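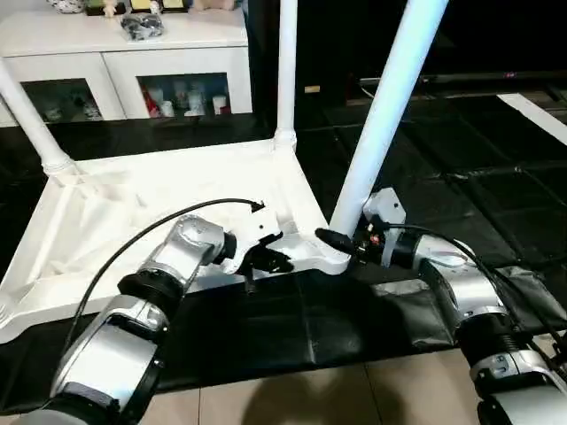 Ticket 1324
Subject: Right arm drags behind left when both grippers work on one rigid piece
Product: Darnitz remote recording, two-arm setup
Site: Bednárik
Opened by: Lorraine Doolan
Handled by: Lerkosov support desk
Opened: August 2024
Status: Resolved

Original report

Hi all! First, this setup is a joy to drive. I came over from teaching arms by pushing them around by hand, and being able to sit at the leader arms and do a whole furniture job with both hands feels like a huge step up. We've recorded over 500 demonstrations so far and I'd happily record that many again. So please read the rest as coming from a fan.

The task is handling a white furniture piece that lies legs-up on the black mats. The operator brings both grippers in, takes hold near a corner, tips the piece and turns it so another corner is easier to get at. Small single-arm jobs come out beautifully. Reaching for the piece is fine too. The trouble starts once both grippers are closed on it and I move my two hands together.

What I feel: the left arm goes where I go, right away. The right arm seems to think about it first. With the piece held between them, the left one pulls, the right one resists, then the right one catches up with a little shove. If I stop, the shove comes after I've stopped. Twice it was enough to trip the force limit on the right side and drop me out of the session.

What I've tried:
- Restarted the recording station and both arms. Same.
- Swapped the leader arms, left for right. Same, and the lag stayed on the right follower.
- Rerouted the wrist cables so there's more slack. Same, but it looks tidier.
- Lowered the speed scale. Better, but now a demonstration takes forever and my shoulders complain.
- Raised the force limit on the right arm. I put it back after one try because I didn't like how hard it was leaning on the leg.

Log bundle attached. I put in one good single-arm episode and one bad two-arm episode so you can compare.
– Lorraine

Reply, Lerkosov support

Thanks, Lorraine. This is one of the nicest bundles we've had, and the leader swap saved us a step. If the lag stays with the follower, we can leave the leader arms alone.

A few things to check next:

1. With nothing in either gripper, move both leader arms side to side in the same rhythm, slowly and then quickly. Record it as a throwaway episode.
2. Open the two-arm episode in the viewer and plot commanded against measured position for the right wrist and for the left wrist.
3. Tell us which gripper profile each side is loading at startup. It's printed near the top of the station log.

Please keep the force limit where it was. It's doing its job.

Update from Lorraine

Done, and this was fun.

Slow side-to-side: I can't see any difference between the arms. Quick side-to-side: now I can! The right one is late, and it rounds off the corners of the motion. I never would have noticed while reaching for something, because when I reach I'm slowing down anyway and my eyes take care of the rest.

Plots: on the left, measured follows commanded very closely. On the right, measured follows the command nicely too, only everything is shifted later than what my hand did. So the arm isn't failing to keep up with its command. The command itself is late.

Profiles: both sides say Branico two-finger. Left says "default." Right says "default (modified)." I did not modify it, or I don't remember modifying it.

Reply, Lerkosov support

"Modified" is the word we were hoping for. Please open the profile for each side and go to Motion, then Input smoothing. Send us both values.

Update from Lorraine

Left: 2
Right: 10

Well, there it is. I asked the team and we have our answer. Back in June we were recording a pouring task with the right arm only, and the hand tremor was showing up in the recordings. Somebody turned smoothing way up on that side and it worked great, so it got saved. Then we moved on to furniture and the profile came with us.

Question before I touch it: should I bring the right side down to match, or bring the left side up so they meet in the middle?

Reply, Lerkosov support

Bring the right side down to 2. The smoothing window averages recent hand positions, so a longer window always puts the arm further behind your hand. With one arm in open air you adjust to it without thinking. With two arms gripping the same stiff piece, any difference in delay turns into force through the piece, which is the pull and shove you describe. Matching the sides matters most, and a short window on both gives you the better feel.

After the change:
- Save the profile under a new name, so the pouring settings are still there for pouring.
- Restart the station. Smoothing is only read at startup.
- Repeat the quick side-to-side test before gripping anything.
- Start the first two-arm hold with the speed scale low and bring it up from there.

If you see tremor in the recordings afterward, try lowering the speed scale for the fine part of the task before you reach for smoothing again.

Update from Lorraine

Changed, saved as a new profile, restarted. The quick side-to-side test is lovely now, both arms in step. Then I went back to the furniture, low speed first as you said. I took hold, tipped it, and waited for the shove. No shove! I worked up to my normal speed over the afternoon and haven't tripped the force limit once.

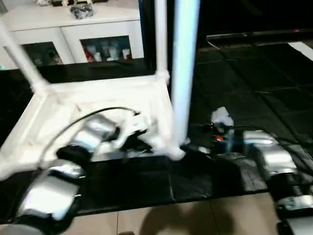
Tilted position: left gripper holding the frame, right gripper close to the base of the middle leg.

The feel is so different. I can let the piece lean and shift my right hand a tiny bit, and the right arm makes that tiny move when I make it. I'd gotten into the habit of leading with my right hand to make up for the delay, so the first few tries I was early on that side. If anybody else fixes this on a station where people have been recording for a while, give them some practice time before saving anything.

Two leftover questions:

First, what about the old two-arm recordings? I'd hate to toss them.

Second, can the station warn us when left and right don't match? I'd have spotted a yellow line on the startup screen on day one.

Reply, Lerkosov support

Wonderful news, and good point about the practice time. We've added it to our notes for this fault.

On the old recordings: don't toss them. Each episode stores the raw hand input, the smoothed command and the measured arm position. If you train on the smoothed command, the two sides are at least consistent with what the arms were told to do, but the right side carries that delay along with your habit of leading. We'd suggest this order:

- Keep all single-arm episodes as they are.
- Tag the two-arm episodes by profile name. The export tool can filter on it.
- Leave out any two-arm episode with a force limit stop in it.
- Train once with the remaining old ones and once without, and compare on the tipping part of the task. If they hurt, set them aside.

Please don't try to shift the right side earlier in the files to line it up. The contact forces in those episodes came from the late motion and won't match the shifted version.

On the warning: passed to the Darnitz developers as a feature request, with your yellow line quoted word for word. We can't promise a release for it. Until then, the station log prints both profile names at startup, and "modified" on one side only is worth a look.

Update from Lorraine

Perfect, thank you. Tagging is done and the filter picked up every episode I expected. I've also taped a card next to the station that says CHECK BOTH PROFILES, in large letters, and moved the pouring profile into its own folder.

Training comparison will run next week. I'll open a new ticket if something odd comes out of it, so you can close this one. Back to the leader arms for me – there are more corners to do!

Closed by Lerkosov support
Cause: input smoothing different on left and right follower
Fix: right side set to match left, profile saved under new name, station restarted

Related tickets
Force limit stop when both grippers close at the same time
Leader arm feels heavy after station restart
Branico two-finger: profile shows "modified" after update
Filtering episodes by profile name in the export tool
Hand tremor visible in slow recordings
Wrist cable slack: how much is enough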